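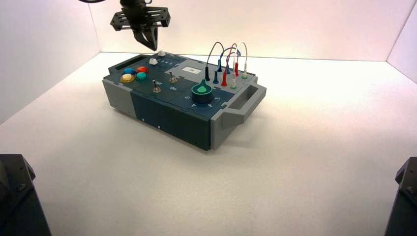

So I finally swapped the fingers! If you read my March post you know I'd been grumbling about the Kivach set for ages (great for boxes, hopeless for anything smaller than a walnut), and Luminița Matei kept telling me to stop whining and try the Petik ones. Fine, Luminița. You win. Mostly.

I gave each pair the same 30 tries on the task board, split between the push buttons, the toggles, the big green knob and those banana plugs I love to hate. Buttons were easy for both. A closed pair of blunt fingertips pokes a button just fine, and I could've done that with a broom handle.

Toggles were where the Petik set pulled ahead. The levers are skinny little metal things and the Kivach fingers kept sliding off to one side, so I'd end up nudging the whole board. With the Petik fingers I just came down beside the lever and pushed. Lovely.

The knob, though! It has that teardrop top, and the Kivach fingers grab it like they were born for it. Petik slipped on me over and over, usually somewhere between the 4 and the 3. I wrapped the tips in a bit of rubber tape and that helped, but then the tape peeled after 15 turns and I had to pick goo off with my thumbnail.

Plugs are still a mess with either pair. The leads are springy and they cross over each other, so you go in for a blue one and a red one leans into your way. Radu Văduva says I should come in from the back at a steeper angle, and I'll try that next, once I've fixed the cable that keeps snagging up by the mount.

For now the Petik fingers stay on. The Kivach pair is in the drawer, with the screws in a sandwich bag, two of them missing already.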